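Been meaning to write this down since the staff meeting. It's about the arm they've put in at our place, and it's going to be a long one, so mute me now if you like.

For anyone new: I work in returns at a toy and gift warehouse near Pollow. Stuff comes back, we open it, look it over, decide if it can be sold again, and send it left or right. I've done it for 7 years. It's a better job than it sounds.

In April we were told that Verniter would be "trialling an automated handling cell" on soft toys. The word trial came up a lot in that meeting. The word hours didn't come up at all until someone at the back asked.

The answer to the hours question was that nobody would lose their job "as a result of the trial". Read that again slowly. I've read it plenty of times and I still couldn't tell you what it says about the day after the trial ends.

What did happen is that 2 people on fixed contracts left at the end of the summer and weren't replaced. Not sacked, fair enough. But there used to be a body at those benches and now there isn't, and the work still turns up on the same lorries.

Before I get called a dinosaur: I like machines. The strapping machine is the best thing that ever happened to my wrists. The conveyor from Goods In, love it. Nobody ever stood in front of that conveyor and told us it would "free us up for higher value tasks".

So, higher value tasks. I asked for the list. The list was: clearing the cell when it stops, refilling the cell, wiping the cell down, and logging why the cell stopped. I used to decide things for a living. Now for half of every shift I'm fetching and carrying for something that decides things.

And I do mean half. We rotate, one half on the benches, one half "supporting". You can guess which half people try to swap out of.

The supplier's slides said a soft toy is "a solved item class". I'd invite whoever wrote that to come and handle a few. They're all head. You pick one up by the middle and the weight goes straight off to one side. Every one of us grabs it differently without thinking, and you'd struggle to write down how.

I asked the fitter from Otov (they do the servicing, decent bloke, always has biscuits) what it does when it meets a toy it hasn't met before. He said it tries. I said what if that doesn't work. He said then it calls you. So there's the plan, and I'm the plan.

The grip is the bit I keep watching. Those fingers are hard black metal and the thing they're holding is fluff and felt. My hand knows if a seam has gone before my eyes do. I've asked twice what tells the arm, and the answer was about cameras both times.

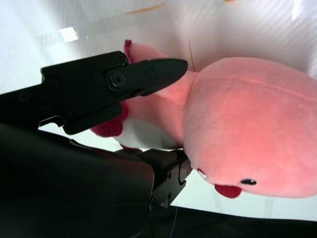

Pink one, sideways, held by the thin bit. All that head on one end.

I'll be fair to it. It doesn't get a bad back. It doesn't mind the dusty ones. When it's on a run of the same toy it plods along nicely and I've caught myself quite enjoying the company. My complaint was never with the arm.

It's the board on the wall I can't stand. The screen said 769 picks for the shift and a manager took a photo of it. There's no number up there for how many of those we went back and put right by hand. We did ask for one. It's "being looked at".

Same board now shows bench rates next to it, by the way. Ours. They never used to be up. You put a machine in and somehow it's the people who end up getting measured.

The other change is quieter and I don't think management has spotted it. We used to talk. Benches face each other, you'd hold up something daft and ask what on earth, and the new starters picked up the job from that. The cell is in a white box at the far end and whoever's on it stands with their back to the rest of us all shift.

New starters now get put on the cell first as it's "easier to train". So they learn how to clear a stoppage and never learn what a good return looks like. Ask me in a couple of years who's going to check the machine's work, when none of them have done it themselves.

Jayasinghe (the agency, they supply our temps) has already changed the advert. It used to say "returns inspector". Now it says "cell attendant". Same building, same gate, same boots, and a lower starting rate.

Review meeting is on 14th November. I've put three things in writing: show the corrections on the board, take the bench rates off it, and everyone does a proper stint on inspection before they go near the cell. None of those costs much.

If they say yes to all three I'll come back on here and say so. Replies are open, but if you sell these things for a living please tell me which end of the bench you've stood at first.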